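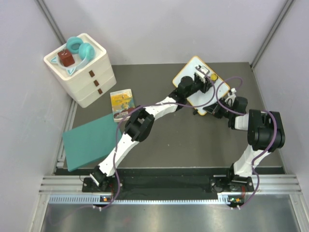 Kekdale Small Sounds

Version 3, README

Kekdale Small Sounds is a collection of 2679 short recordings of ordinary household noises: kettles, zippers, stairs, light switches, drawers, a great many doors. I started it because I love this stuff and because every free sound library I tried had forty thunderstorms and one cupboard. If you make radio plays, games, hearing exercises or odd music, please help yourself!

What's in it

All the recordings were made in and near Kekdale, in kitchens, hallways, garages and one very patient neighbor's laundry room. Each clip holds a single kind of sound, repeated a few times with a pause between, so you can choose the take you like. The longest clips run 60 seconds and most are far shorter. There are 29 categories, and the full list is in categories.txt. Doors and hinges is by far the biggest (I can't help it, I hear a good hinge and I go back for the recorder). Paper and cardboard comes next. Fabric is thin and I'd love to see it grow.

Layout

audio/ has one folder per category, with the clips inside as WAV files
notes/ has a plain text note for every clip
clips.csv is the index, one row per clip
categories.txt gives the category names and what counts as what
changes.txt says what moved between versions

The columns in clips.csv

clip_id: a short code that never changes, even when a clip moves to another category
category: one of the names in categories.txt
what: a few words in plain English, such as "metal lid, set down on stone counter"
room: kitchen, hall, bath, garage, outdoors or other
distance: near, middle or far
takes: how many times the sound happens in the clip
hum: yes, no or slight
recorded_by: initials, or blank if the person preferred that

The hum column deserves a word. Refrigerators are everywhere! I left the hum in where removing it made the sound go watery, and marked it so you can filter those clips out. "Slight" means I only notice it on headphones. If you disagree with one of my calls, you may well be right, and I'm glad to change it.

How the clips were made

Two handheld recorders did nearly all the work. The older one has a softer top end, and you can hear the difference on keys and coins. The note for each clip says which recorder was used. Levels were set by hand and left alone during a clip. Afterward I trimmed the ends and added a very short fade on each side. There's no compression, no reverb, and no noise reduction apart from 20 clips in the Outdoors category, where wind made the raw versions painful. Those have "nr" at the end of the clip_id, and the untouched originals are available if you write and ask.

Ximeng Jia went through the whole index for this version and caught a lovely pile of mistakes, including a stapler filed under Footsteps and a set of clips where near and far were swapped. Ximeng also rewrote the rules for the room column, so "hall" now includes stairs and landings.

Known problems

The Water category is a mess. Taps, showers and gutters are all in together, and some clips could sit in two places. I want to split it up in the next version.

Several of the window clips have birds in them. I like the birds. If you don't, search the notes for "bird".

Clips from the Baidoo building have an elevator somewhere underneath, low enough that laptop speakers won't give it to you. Check on something bigger before you build a quiet moment around one.

The file names in Version 1 had spaces. If your project still points at those, the old and new names are side by side at the bottom of changes.txt.

Voices

There is no speech in the collection on purpose. Any clip where I could make out a word was dropped. Coughs and laughs went too, including a really great laugh in the middle of a jar opening, which hurt to lose. If you hear something I missed, send me the clip_id and I'll pull it.

Using it

Use the sounds for anything, paid or unpaid, and change them however you want. A credit to Kekdale Small Sounds is welcome but not required. Please don't repost the whole set under another name. A link back here keeps people on the corrected version.

Sending in recordings

Yes please! WAV only, one sound per file, a few takes with a breath of silence between. Tell me the room, what the thing is made of if you know, and how far away you stood. Phone recordings are fine if the phone lets you turn off its automatic cleanup. I listen to everything in August and add what fits after that.

Wanted most: fabric of any kind, old typewriters, roller blinds, gravel, and wooden spoons in any pot at all.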